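Why Do We Have Knees and Elbows?

Stand up for a second. Now walk across the room without bending your knees. Go on, try it! You probably swung your legs out to the sides like a pair of compasses, and you may have looked a bit like a penguin. Now try to scratch your nose without bending your elbow. Hard, isn't it? (Sorry if you now have an itchy nose.)

The places where your body bends are called joints. A joint is where two bones meet. You have them in your neck, your back, your jaw, your toes and lots of other spots, and they are busy all day long. Even reading this page uses them, if you're nodding along or scrolling with a finger.

Bones can't bend

Bones are strong and stiff, and that's great for holding you up. If your leg had one long bone all the way from your hip to your foot, you could stand very nicely, but sitting in a chair would be a nightmare. So your body breaks the long parts into shorter parts and puts a joint in between. Your thigh bone goes from your hip to your knee. Below that, the shin bone takes over and runs down to your ankle.

The ends of the bones are covered in something smooth and slippery called cartilage. You can feel a different kind of cartilage in the tip of your nose. Wiggle it! The slippery kind lets bones glide over each other, and there's a little bit of thick liquid inside the joint too, a bit like the oil on a bike chain. Tough straps called ligaments hold the bones together so that nothing slides out of place.

Hinges

Open and close a door and watch the edge where it meets the wall. A door swings one way and back again, and it can't twist or tip over. Your knee works a lot like that. Your elbow does too, when you bend and straighten your arm. We call these hinge joints.

Put your hand flat on a table and bend one finger. The two joints nearest the tip are hinges as well. The big knuckle where the finger meets your hand is a bit different, because it can also move from side to side. That's how you can spread your fingers out like a star.

Balls and sockets

Now swing your arm in a giant circle. Forward, up, back, down, and round again! A hinge could never do that. Your shoulder is a ball-and-socket joint. The top of your arm bone is round like a ball, and it sits in a shallow cup in your shoulder blade. Your hip is the same sort of joint, but its cup is much deeper. A deep cup holds the ball more firmly, and your hips need that, because they carry the weight of your whole top half whenever you run, jump or hop. Your shoulder gives up some of that firmness and gets more movement in return.
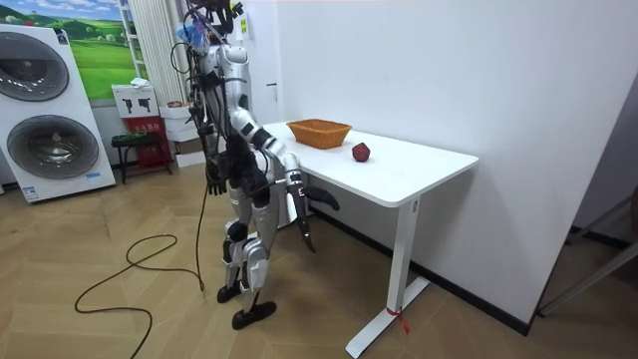

Who does the pulling?

Joints don't move by themselves. Muscles do the work, and here's a fun fact about them: a muscle can pull, but it can't push! So muscles often work in pairs. Hold your arm out straight, put your other hand on top of the upper arm, and slowly bend your elbow. Feel the bump getting bigger? That's your biceps, getting shorter and pulling your forearm up. The muscle at the back, called the triceps, pulls when you want your arm straight again.

Muscles are tied to bones by strong cords called tendons. Look at the back of your hand and wiggle your fingers up and down. You may see thin ridges moving under your skin. Those are tendons! Many of the muscles that move your fingers are up in your forearm, so the tendons have quite a long way to reach.

Make a bendy finger

You will need:
2 paper drinking straws
A piece of string, longer than the straw
Sticky tape
Scissors (ask a grown-up to help)

Put one straw aside as a spare. Cut three little V-shaped notches along one side of the other straw, leaving the opposite side whole. Thread the string through the straw and tape one end of it to the tip, on the same side as the notches. Hold the bottom of the straw and gently pull the loose end of the string. The straw curls up like a finger! The notches are your joints and the string is your tendon. If the straw tears, you've still got your spare.

Try making the notches closer together and see how the curl changes. You could even tape 5 bendy fingers to a cardboard palm and make a whole hand.

Written by Gitau Makori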